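Tenir un relevé alimentaire de trois jours et l'exploiter
9 octobre 2020
Par Leilani Dvorak

Le relevé alimentaire est demandé dans la plupart des stages de diététique, et il revient souvent incomplet. La méthode décrite dans cette page est celle que nous utilisons à l'atelier de Grodmont avec les étudiants de deuxième année. Elle convient aussi à une personne seule qui veut connaître ses apports avant une consultation. Elle ne remplace pas l'avis d'un diététicien.

Ce qu'il faut préparer

Un carnet ou un tableur, une balance de cuisine précise au gramme, un verre doseur et une table de composition des aliments. Choisissez la table avant de commencer et n'en changez pas en cours de route : les valeurs diffèrent d'une table à l'autre, surtout pour les fibres et le sodium. Notez sa version et son année sur la première page.

Prenez trois jours, dont un jour de repos. Ils n'ont pas besoin de se suivre. Évitez seulement un jour de fête ou de maladie, à moins que ce soit l'objet du relevé.

Tracez six colonnes : heure, lieu, aliment, quantité, mode de préparation, remarques. La colonne des remarques sert aux marques, aux restes dans l'assiette, à tout ce qui aidera plus tard à choisir la bonne ligne dans la table.

Noter au moment du repas

Écrivez tout de suite. Un relevé rempli le soir perd presque toujours les boissons, le pain et ce qui est mangé debout. Si vous n'avez pas le carnet, une note sur le téléphone suffit, à recopier dans la journée.

Précisez si l'aliment est pesé cru ou cuit. C'est l'erreur la plus courante pour les pâtes, le riz et les légumes secs, qui absorbent de l'eau à la cuisson. Écrivez « riz blanc, cuit, 142 g » et pas « riz, une assiette ». Pour les fruits, pesez la part comestible, sans peau ni noyau, ou bien pesez entier puis retirez le poids des déchets.

Les matières grasses de cuisson et d'assaisonnement ont leur propre ligne. Une cuillère à soupe d'huile se mesure rase.

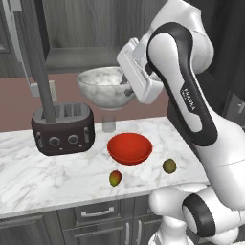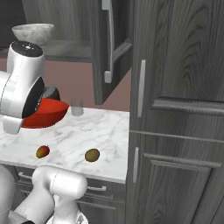

Les plats maison

Pour un plat préparé en grande quantité, il faut relever la recette entière. Pesez chaque ingrédient avant cuisson, faites la somme des nutriments, puis pesez le plat terminé, récipient déduit. La part mangée divisée par le poids total donne le coefficient à appliquer.

Prenons une soupe de lentilles qui pèse 400 g une fois cuite. Vous en servez 142 g. Le coefficient est de 142 / 400, soit 0,355. Si les ingrédients apportent ensemble 20 g de protéines, la part en apporte 7,1 g. Le calcul est le même pour les autres nutriments, avec une réserve pour certaines vitamines, que la cuisson détruit en partie. Certaines tables donnent des facteurs de rétention – utilisez-les si vous travaillez sur la vitamine C ou les folates.

Gardez les recettes calculées dans un onglet à part. Elles resserviront.

Les repas pris dehors

Au restaurant ou à la cantine, la pesée est rarement possible. Estimez en mesures ménagères et signalez-le par un « e » dans la colonne quantité. Demandez la composition du plat quand c'est faisable, au moins le type de matière grasse. À défaut, prenez dans la table le plat composé le plus proche et indiquez lequel.

Pour un produit emballé, recopiez l'étiquette nutritionnelle en entier, par 100 g, et le poids de la portion. L'étiquette ne donne en général ni le fer ni le calcium. Complétez avec un aliment équivalent de la table et notez la substitution.

Saisir et vérifier

À Stescombe, le groupe du mois d'août a saisi 281 lignes pour ses relevés, et 11 étaient à reprendre. Il s'agissait surtout de confusions entre cru et cuit, et de virgules mal placées. Une relecture par une autre personne les aurait repérées, c'est donc devenu une étape obligatoire.

Avant de calculer les moyennes, contrôlez les points suivants :

1. Chaque ligne a une quantité et une unité.
2. Les boissons figurent tous les jours, eau comprise.
3. Les aliments pesés cuits renvoient bien à une ligne « cuit » de la table.
4. Le total énergétique de chaque jour est plausible. Un total très bas signale plus souvent un oubli qu'un régime.
5. Une valeur manquante est laissée vide. Ne la remplacez pas par zéro.

Faites ensuite la moyenne des trois jours, mais conservez les totaux journaliers à côté. Trois jours donnent une idée correcte de l'énergie et des macronutriments. Pour la vitamine A ou la vitamine B12, les écarts d'un jour à l'autre sont trop grands et il faut un relevé plus long ou un questionnaire de fréquence.

Le modèle de tableur Figueiredo, avec les formules déjà en place, est disponible à l'accueil de Grodmont. Les cellules grisées sont verrouillées – saisissez seulement dans les blanches.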